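Flitivora – offene Schnittstelle für kommunale Veranstaltungsdaten
Zwischenbericht an den Zuwendungsgeber
Berichtszeitraum 2 (Mai bis Oktober)
Stand: 18. November 2019
Zuwendungsempfänger: Entwicklungsstelle Wusen

1. Gegenstand und Stand gegenüber dem Arbeitsplan

Gegenstand der Förderung ist der Aufbau einer öffentlich nutzbaren Programmierschnittstelle, über die Veranstaltungsdaten der beteiligten Kommunen in einheitlicher Form abgerufen und von berechtigten Stellen eingepflegt werden können. Im ersten Berichtszeitraum standen das Datenmodell und der lesende Zugriff im Vordergrund. Der zweite Berichtszeitraum umfasste laut Arbeitsplan die Arbeitspakete AP 3 (Authentifizierung und Rechtevergabe), AP 4 (schreibender Zugriff), AP 5 (Dokumentation und Entwicklerportal) sowie den Beginn von AP 6 (Anbindung der Redaktionssysteme).

AP 3 ist abgeschlossen. AP 4 ist funktional abgeschlossen, die Lasttests stehen aus. AP 5 ist in der deutschen Fassung veröffentlicht, die englische Fassung fehlt noch. AP 6 liegt hinter dem Plan, siehe Abschnitt 5.

2. Authentifizierung und Rechtevergabe (AP 3)

Die im ersten Zeitraum verwendeten statischen Schlüssel wurden für alle schreibenden Operationen durch OAuth 2.0 ersetzt. Für Server-zu-Server-Verbindungen wird der Client-Credentials-Ablauf verwendet, für Anwendungen mit Benutzerbezug der Authorization-Code-Ablauf mit PKCE. Der implizite Ablauf wird nicht angeboten. Lesende Abfragen bleiben mit einfachem Schlüssel möglich; die Mehrzahl der Nutzer benötigt nicht mehr, und eine Umstellung hätte dort nur Aufwand verursacht.

Rechte werden auf Ebene der Kommune und der Rubrik vergeben. Ein Client kann also beispielsweise Ausstellungen einer Gemeinde bearbeiten, ohne deren Sitzungstermine verändern zu dürfen. Die ursprünglich vorgesehene Vergabe auf Ebene einzelner Datensätze wurde nach einem Probebetrieb verworfen. Die Prüfung bei Listenabfragen verlängerte die Antwortzeiten erheblich, und von den beteiligten Verwaltungen lag kein Anwendungsfall vor, der sie erfordert hätte. Die Änderung wurde dem Zuwendungsgeber im Rahmen der Quartalsmeldung angezeigt.

Zugriffstoken werden als signierte JWT ausgegeben. Der Schlüsselwechsel erfolgt automatisiert, der jeweils vorangegangene Schlüssel bleibt für eine Übergangsfrist gültig. Beim ersten Wechsel im Produktivbetrieb hielt ein Client der Firma Ferklow den öffentlichen Schlüssel unbegrenzt im Zwischenspeicher und wies nach Ablauf der Frist alle Token zurück. Der Fehler lag in der Clientbibliothek und ist dort behoben. Die Dokumentation enthält jetzt einen Hinweis zur Auswertung der Kopfzeile Cache-Control am Schlüsselendpunkt.

3. Schreibender Zugriff (AP 4)

Anlegen, Ändern und Absagen von Veranstaltungen sind über die Schnittstelle möglich. Ein physisches Löschen ist nicht vorgesehen. Abgesagte Termine bleiben mit entsprechendem Status abrufbar, damit nachgelagerte Kalender die Absage übernehmen können und der Eintrag nicht kommentarlos verschwindet.

Konkurrierende Änderungen werden über ETags erkannt. Ein Schreibversuch mit veraltetem ETag wird mit dem Statuscode 412 abgelehnt, ein Schreibversuch ohne Angabe mit 428. Letzteres führte in der Testphase zu Rückfragen, da einige Redaktionssysteme bedingte Anfragen bisher nicht unterstützen. Für diese Systeme wurde kein Ausnahmeweg eingerichtet. Die Anpassung auf Clientseite ist gering, und ein Ausnahmeweg wäre erfahrungsgemäß dauerhaft genutzt worden.

Wiederkehrende Termine werden nach RFC 5545 beschrieben. Unterstützt wird eine Teilmenge der Regeln; nicht unterstützte Regeln werden bei der Validierung mit Angabe des betroffenen Feldes zurückgewiesen. Ausnahmen innerhalb einer Serie werden als eigene Datensätze mit Verweis auf die Serie geführt. Offen ist das Verhalten bei nachträglicher Änderung der Serienregel, wenn bereits Ausnahmen bestehen. Derzeit bleiben die Ausnahmen unverändert erhalten, auch wenn der zugehörige Termin nach der neuen Regel nicht mehr stattfindet. Eine Bereinigung ist für den nächsten Berichtszeitraum eingeplant.

Benachrichtigungen über Änderungen (Webhooks) wurden aus AP 7 vorgezogen. Anlass war die Beobachtung, dass ein erheblicher Teil der lesenden Anfragen auf kurz getaktetes Abfragen unveränderter Listen entfiel. Nachrichten werden mit HMAC signiert und bei ausbleibender Bestätigung bis zu 3 Mal erneut zugestellt. Danach wird der Empfänger als gestört markiert und der hinterlegte technische Kontakt benachrichtigt.
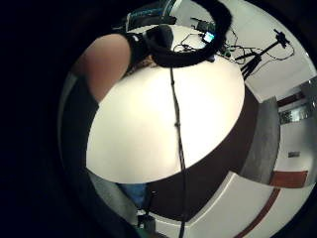
Die Reihenfolge der Benachrichtigungen wird nicht garantiert. Jede Nachricht enthält die Versionsnummer des Datensatzes, so dass der Empfänger veraltete Stände verwerfen kann. Eine geordnete Zustellung je Datensatz wurde geprüft, würde jedoch bei einem einzelnen nicht erreichbaren Empfänger zu einem Rückstau in der Warteschlange führen und die Architektur des Zustelldienstes grundlegend verändern.

4. Dokumentation und Entwicklerportal (AP 5)

Das Portal ist öffentlich erreichbar. Die Referenz wird aus der OpenAPI-Beschreibung (Version 3) erzeugt, die zugleich Grundlage der Vertragstests ist. Abweichungen zwischen Beschreibung und Implementierung führen zum Abbruch des Builds. Auf diesem Weg wurden mehrere Felder gefunden, die in der Beschreibung als verpflichtend geführt, von der Implementierung aber in Einzelfällen nicht ausgeliefert wurden. Betroffen war vor allem die Ortsangabe bei Veranstaltungen ohne festen Veranstaltungsort, etwa bei Führungen mit wechselndem Treffpunkt. Das Feld ist nun optional.

Zum Ende des Berichtszeitraums waren 627 Schlüssel für den lesenden Zugriff ausgegeben. Die Zahl ist nur eingeschränkt aussagekräftig, da die Registrierung keine Prüfung erfordert und ein Teil der Schlüssel nach der Ausgabe nicht verwendet wurde. Eine Auswertung nach aktiver Nutzung wird dem Abschlussbericht beigefügt. Eine Erhebung der Einsatzzwecke findet nur auf freiwilliger Basis statt; das entsprechende Formularfeld wird überwiegend leer gelassen.

Die Nutzungsbedingungen wurden überarbeitet. Die Daten stehen, soweit die Kommunen Rechteinhaber sind, unter der Datenlizenz Deutschland – Namensnennung – Version 2.0. Bei Texten und Bildern Dritter ist die Lizenz je Objekt angegeben. Fehlt die Angabe, wird das Objekt nicht ausgeliefert. Dies betrifft gegenwärtig vor allem Altbestände aus der Erstübernahme, deren Nachpflege bei den Kommunen liegt.

Die englische Fassung der Einführungstexte war für den Berichtszeitraum vorgesehen. Sie wurde zurückgestellt, bis die Benennung der Rubriken endgültig abgestimmt ist.

5. Anbindung der Redaktionssysteme (AP 6)

Vorgesehen ist die Anbindung von zwei Redaktionssystemen, die in den beteiligten Verwaltungen eingesetzt werden. Die Anbindung des Systems von Ferklow ist im Testbetrieb. Übertragen werden Neuanlagen und Änderungen; die Übernahme von Absagen ist umgesetzt, aber noch nicht abgenommen.

Die Anbindung von Tavares wurde noch nicht begonnen. Voraussetzung ist ein Versionswechsel des Redaktionssystems bei den betroffenen Verwaltungen, der vom dortigen Rechenzentrum im Sommer verschoben wurde. Eine Anbindung der Altversion über den vorhandenen XML-Export wurde untersucht. Der Export enthält keine stabilen Kennungen, so dass eine geänderte Veranstaltung nicht von einer neuen zu unterscheiden ist. Ein Abgleich über Titel, Ort und Datum ergab im Versuch sowohl Dubletten als auch fehlerhafte Zusammenführungen und wird nicht weiterverfolgt.

Der Rückstand in AP 6 beträgt zwei Monate. Er wirkt sich auf den Beginn des Pilotbetriebs aus, nicht jedoch auf das Ende des Bewilligungszeitraums, sofern der Versionswechsel zum jetzt genannten Termin erfolgt.

6. Betrieb

Im Berichtszeitraum kam es zu einer längeren Störung. Ursache war ein Index, der nach einer Schemaänderung nicht neu aufgebaut wurde. Umkreissuchen liefen dadurch in die Zeitbegrenzung, alle übrigen Abfragen waren verfügbar. Der Aufbau der Indizes ist seither Bestandteil des Auslieferungsskripts und wird vor der Freigabe geprüft.

Die Begrenzung der Anfragerate wurde von einer Zählung je IP-Adresse auf eine Zählung je Schlüssel umgestellt. Zuvor waren Nutzer hinter gemeinsamen Netzübergängen, insbesondere Schulen und Bibliotheken, wiederholt ausgesperrt worden.

7. Mittelverwendung

Die Ausgaben liegen im Rahmen des bewilligten Finanzierungsplans. Im Ansatz für externe Leistungen sind die für Tavares vorgesehenen Mittel noch nicht abgerufen. Es wird beantragt, sie in das folgende Haushaltsjahr zu übertragen. Der zahlenmäßige Nachweis ist als Anlage beigefügt.

8. Planung für den nächsten Berichtszeitraum

– Lasttests des schreibenden Zugriffs und Abschluss von AP 4
– Bereinigung von Ausnahmen bei geänderten Serienregeln
– Abnahme der Anbindung Ferklow einschließlich Absagen
– Beginn der Anbindung Tavares nach erfolgtem Versionswechsel
– englische Fassung der Einführungstexte
– Abkündigung der Schnittstellenversion aus dem ersten Berichtszeitraum, mit Ankündigung im Portal und über die Kopfzeile Sunset

Zur Abkündigung wird um Rückmeldung gebeten, ob aus Sicht des Zuwendungsgebers eine Mindestfrist für den Parallelbetrieb einzuhalten ist. Der Bewilligungsbescheid enthält hierzu keine Regelung.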